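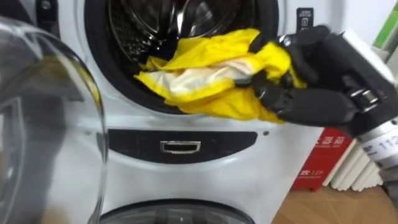 Washing a rain jacket in a front loader, yes or no??

Posted by saltmarsh_areti, July 31, 2024
24 replies, 1333 views

ok so. yellow jacket, thin white lining, the kind you wear for sailing and then forget in a bag. Mine smells like the bag. Label is completely gone, rubbed off years ago. Front load washer, no agitator. Spins up to 1333 or something silly like that, lowest I can pick is 800 unless I do "no spin" and then it comes out a puddle.

Can I just throw it in? Mom says hand wash in the tub. I do not have a tub.

Areti Panagiotou

---

lintfilter
yes. cold, gentle, zip it up first. done it a hundred times

---

gus_in_erwood
NO to high spin. Waterproof stuff holds water like a balloon, drum goes off balance and the machine walks across the floor. Ask me about my old top loader. Hand wash in a big bucket, hang it up, go have lunch.

---

lintfilter
a balloon if it's a rubber slicker maybe. thin jacket w/ lining, by itself, 800 is fine. front loaders are easy on stuff

---

gus_in_erwood
Manual for mine says do not wash waterproof items. In bold. With a little drawing.

---

pdx_hamper
gus is right about the manuals, mine says it too. It's for real waterproof things, mattress covers, shower curtains. Areti what is it made of? does water bead up or soak in?

---

saltmarsh_areti
soaks in at the shoulders, beads a bit on the back. Nylon i think? crinkly. Lining is more like a tshirt

---

pdx_hamper
then it's water resistant at best and whats left of the coating is tired anyway. I'd wash it. Spin off or as low as it goes, then drip it over the shower.

---

savvas_b
Fixed washers for 13 years so here's my two cents.

Check the gasket first. Run a finger around inside the fold, all the way. Coins, grit, a hairpin, whatever, it'll put a hole in thin nylon. And if the jacket smells like the bag, smell the gasket too while you're down there, could be you're blaming the wrong thing.

Load it loose. People ball a jacket up and cram it in and a sleeve or hem is still hanging over the rubber when they shut the door. Then it leaks, or the fabric gets a black line that never comes out. Push it to the back of the drum and look at the bottom of the seal before you close.

Zip closed, velcro closed, hood out flat. Pockets empty.

Spin: gus isnt wrong, trapped water is a real thing. Start with no spin. Open, let it drain out of the sleeves, shake it, then a short spin at the low setting. Stay there, if it starts banging hit pause.

Savvas Balaskas

---

gus_in_erwood
Thank you.

---

lintfilter
he literally said to wash it gus

---

gus_in_erwood
He said I'm not wrong.

---

marnie_q
inside out or not? i always do inside out for the smell, the lining is where the stink lives

---

savvas_b
Inside out is fine. Then the lining is on the outside and the water drains easier too. Just re-do the zip after you turn it, it's a pain but do it

---

tubs_uddin_st
what soap tho. i used the Clidness liquid on mine and it was ok, no scent, rinsed out good. Regular powder left white streaks all over a navy one. on yellow you wouldnt see it I guess

---

pdx_hamper
No fabric softener. please. It kills the beading. Half the dose of liquid and an extra rinse

---

marnie_q
Bruruvano spray after, once its dry, if you want the beading back. pricey for a tiny bottle. Two coats on the shoulders

---

lintfilter
sprays are a scam, low heat in the dryer for a few minutes does the same thing

---

marnie_q
if there's any coating LEFT to wake up. she said it soaks in at the shoulders. also no label so who knows what the dryer does to it

---

lintfilter
fair. low low heat then, or skip

---

gus_in_erwood
Skip. I melted a cuff.

---

saltmarsh_areti
ok went with savvas's way. gasket had a dime and a LOT of gray gunk, so that's gross. Wiped it out. Jacket inside out, cold, half dose, no spin, drained the sleeves (so much water in the hood??), then short spin at 800. No banging, machine stayed put.

Smell is mostly gone, theres still some at the collar. hanging it in the hall now. Shoulders look the same as before so I'll probably try the spray, sorry lintfilter

---

savvas_b
For the collar, liquid soap and an old toothbrush, leave it ten minutes, rinse. Leave the washer door open between loads too, that gunk comes back quick

---

tubs_uddin_st
does this work for kids snow pants or is that a different thread

---

pdx_hamper
different thread, check the label on those first, padding changes everything

---

gus_in_erwood
Bucket.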